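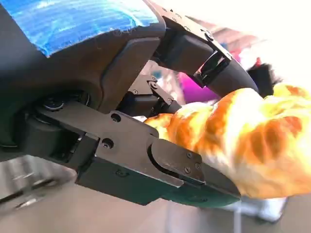

Anyone used Roltcombe for a trust account?

mossback_tom
My aunt left my sister and me some money and the lawyer pointed us to Roltcombe Private. They want to charge 93 basis points a year, plus a setup fee, plus whatever the funds inside cost. First bill would be $3,686 before anybody has picked a single investment. The adviser, Intan Entili, is pleasant and returns calls. I still can't get a straight answer on what we get that a plain brokerage account wouldn't give us. Am I being cheap?

ledgerline
No. Ask for the fund list with the expense ratios next to each one. When I was shopping in December they sent me a brochure with a sailboat on it.

pdx_widow
I've been with them four years and I don't agree with the pile-on that's coming. When my husband died they dealt with the estate paperwork and two pensions and I didn't have to think about it. You pay for that. If you want to do it all yourself, fine, but don't pretend it's the same service.

mossback_tom
Fair, but our estate is already settled. This is two people and a check.

ledgerline
Also ask who gets paid when they put you in the Dernimach funds. My quote was 98 basis points, by the way, so the number is clearly up for discussion.

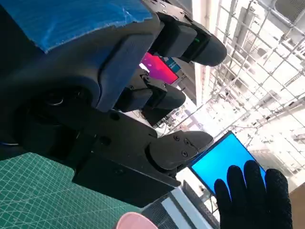
grantham_j
Private banks sell access, and most of what they give you access to is other products they sell. I went to one of their client evenings and came home with a tote bag and a pitch for a Lisar structured note. My rule is that I want to see how a thing is held together before I pay for it. I like to look and make up my own mind. Try getting a Roltcombe fee schedule to look that plain.

pdx_widow
Mine was two pages and perfectly readable. Did you ask for it or just eat the shrimp?

grantham_j
Asked twice. Got a "summary of costs" with the fund charges left out. If yours was better, good for you.

quietmoney
You could pay an hourly planner once and be done. I used Prajapati Planning, flat fee, no products. She told me to sell half of what my bank had put me in – not a fun afternoon.

pdx_widow
And who do you call when something goes wrong at 9 p.m.?

quietmoney
In what world does my index fund have a 9 p.m. emergency?

mossback_tom
Update. I asked Intan for the full list and the payments question in writing. She says compliance has to look at the second part first. My sister thinks that's normal. I'm less sure, and I'm not signing until I have it.

ledgerline
Get the exit fee in writing too. Mine was on the last page.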